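Home > Pretend Play > Kitchens & Food > Play Kitchen Tabletop Collection

Play Kitchen Tabletop Collection

Prummont | In stock | Reviewed and updated 2022-09-20

Sooner or later every play kitchen ends up on a table. The little stove gets its turn, the cupboards get opened and slammed, and then somebody wants to carry everything over to a flat surface and really cook. Our tabletop collection is put together for that moment: plates, a colander, small cups and plenty of food, in colors that are easy to live with and easy to find again under a couch.

We sell it as a mix-and-match collection, so you can start small and add to it. Plenty of families already have a plate or a bag of pretend fruit from somewhere else, and everything in the range plays nicely with what you own.

What you can choose from

Serving pieces
Large round plate in lavender
Small cup with loop handle, mint green

Cooking pieces
Oval colander with two handles, mint green
Round frying pan, dark
Slotted spatula, mint green

Pretend food
Ketchup bottle, red with a white cap
Strawberry with a green leafy top
Peeled banana
Orange half

Pieces are sold singly or in bundles of 11 or 20. The bundle of 20 comes with a cotton drawstring bag, which is big enough to hold the colander if you put it in first and fill it up with the food.

The colander, and why we keep going on about it

If you only add one thing to a kitchen you already have, make it the colander! It's oval and roomy, with rows of little round holes and a flat handle at each end, so it takes two hands and a lot of concentration to carry across a room. Children wash fruit in it, drain invisible spaghetti in it, use it as a bread basket, and at some point wear it. Yabsira Tilahun, who picks the kitchen range here, tested it at home for a whole March and reports that it spent more time as a boat than as a colander. Fine by us.

The mint green is the same family of green as the small cup, so the two look good together on a shelf (yes, we care about this more than we should). 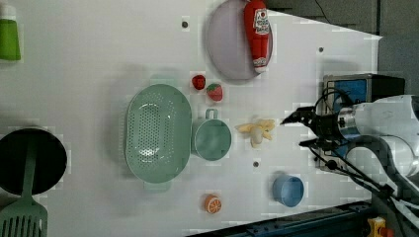

Ketchup on the lavender plate, colander and cup close by

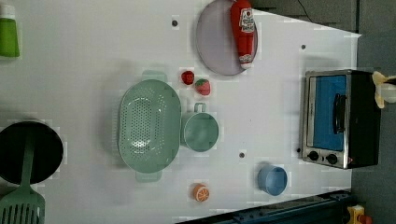 The food

We like pretend food that can be recognized from across the room. The banana comes already peeled, with the flaps of peel spread open and the cream-colored middle showing, and it gets a laugh nearly every time. The bigger strawberry has light seeds dotted over the red and a leafy green top. The orange half shows its segments on the cut side, so it can go straight onto a plate as dessert or be "squeezed" over whatever is in the pan.

And then the ketchup. It has a red bottle, a white cap and a white label with a tomato on it, and it goes on everything. Pancakes, soup, strawberries, the lot. If you have more than one child at the table we would gently suggest a second bottle.

None of the food in this collection comes apart or needs to be cut. If you're looking for pieces that split in two with a play knife, have a look at the Vuketti slicing sets, which are close enough in scale to share a plate with ours.

The plate

Wide, round and pale purple, with a slightly raised rim. We went back and forth on the size and ended up with the large one, and we're so glad we did. A small plate fits one strawberry and a dispute. This one holds a proper meal with the ketchup lying on top, and it makes a good tray for carrying fruit to whoever is sitting on the floor being the customer.

Setting it out

You don't need much. A low table with a plain top is lovely, since the greens and reds show up so well against it, but a rug or a cardboard box turned over does the job too.

For a first session, try putting out the plate, the colander, one cup and a few pieces of food, and keep the rest back. Add the pan and spatula once the orders start coming in. Children who like to sort will often start with color: all the green things here, all the red things there. Children who like to boss will open a restaurant, and you will be asked to pay.

A game we love for mixed ages is the shopping order. One person calls out a meal ("strawberries and an orange, please, with ketchup") and the other has to find it and bring it over on the plate. Swap after every order. It goes on much longer than you'd expect.

Care

Wipe pieces with a damp cloth and a little mild soap. The colander can be rinsed under the tap; shake it out and leave it upside down on a towel. Please keep everything out of the dishwasher and away from real stoves and microwaves. The pan is for pretend cooking only.

Storage

The 20-piece bundle fits its own bag. For larger collections we use the Flilard open bin, the shallow one, which lets children see what's in there without tipping the whole thing out. Plates go flat on the bottom.

Classrooms and play groups

We can make up classroom orders of up to 100 pieces, with extra food and extra cups, and you can tell us which items you want more of. Eldana Alemayehu looks after these orders and is very good at working out how many cups a group really needs (more than you think). Allow 24 hours for a reply to your first message.

Replacement pieces

Every item can be bought on its own, so one lost banana doesn't mean a new set. Choose "single piece" at checkout and pick the item from the list.

Goes well with

Perić wooden play stove, two burners
Vuketti slicing sets, fruit or vegetable
Flilard open bin, shallow
Child's apron, mint green or lavender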